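Search this book

Chapter 2
Learning to Suture from Recorded Demonstrations

2.1 Where this chapter starts

The previous chapter treated the arm as a set of joints to be controlled. From here on we assume that the arm goes where it is told, within its error limits, and ask where the commands should come from. Suturing is the working task for the whole chapter. It is short, it repeats, and it mixes rigid objects (the needle, the instrument) with two that bend, the thread and the tissue.

The method is imitation learning. A trained operator performs the task through a console. The system stores the camera images together with the position of each instrument and the opening angle of its jaws. A network is then trained to predict the next short run of motions from the current image. No model of the thread is written down at any stage. Whatever the network knows about thread it must take from the images.

2.2 The Prindance recordings

Most results in this chapter come from the Prindance set, collected under Man-sik Ryu and closed on June 22, 2018. It holds 249 demonstrations of a single stitch. Each one was split by hand into phases: approach, grasp, drive, pull-through and release. The split matters more than it may seem. An early version of the set, called Skornska, had no phase labels, and policies trained on it tended to stall between grasp and drive, where two nearly equal images call for different actions.

Of the 249 demonstrations, 20 were held out for testing. They were chosen before training began and were not used to tune any setting. Readers who repeat the work should keep the same split – the results in Section 2.6 cannot be compared otherwise.

2.3 Relative motion

Cable-driven surgical arms report their own position poorly. The error is small within one motion but changes from one setup to the next, so a policy trained on absolute positions learns the offsets of the particular setup on which it was recorded. The remedy used here is to state each action as a change from the present pose of the gripper. Errors that stay constant over a short motion then cancel. The Cruzado controller, described in Section 2.5, accepts commands in this form directly.

Relative actions have a cost. The policy no longer knows where it is except through the camera, and the camera does not see everything it needs. Three cases come up again and again:

– the needle lies in shadow and its lower arc has little contrast with the background;
– the thread crosses itself, and the image alone does not settle which strand is on top;
– a strand passes behind the instrument and its path has to be inferred.

Wet tissue adds a further difficulty. Small bright reflections shift with each movement of the tissue or the light and can be mistaken for thread or for the needle. The Buvine filter, a preprocessing step introduced in October of the same year, masks the brightest of them before the image reaches the network. Its effect is examined in Section 2.4, along with two cases in which it removed part of the needle as well.

2.4 What the policy sees

Before turning to network design, it is useful to study a single input image without the help of motion. The reader should try to trace the thread from the needle to the instrument and note each point at which the path becomes uncertain. These points are taken up one at a time in the pages that follow.
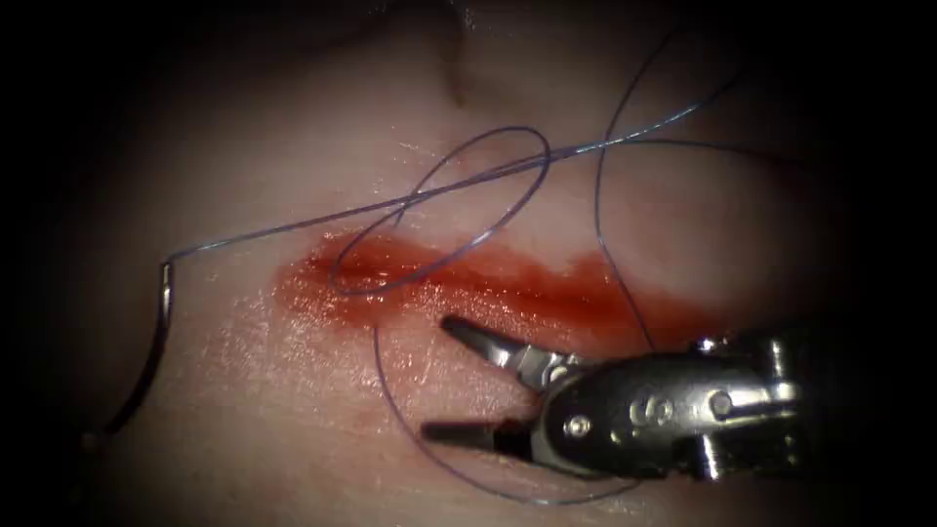
Figure 2.1 Camera view with the gripper jaws open, the needle free at left and the thread looped above the incision.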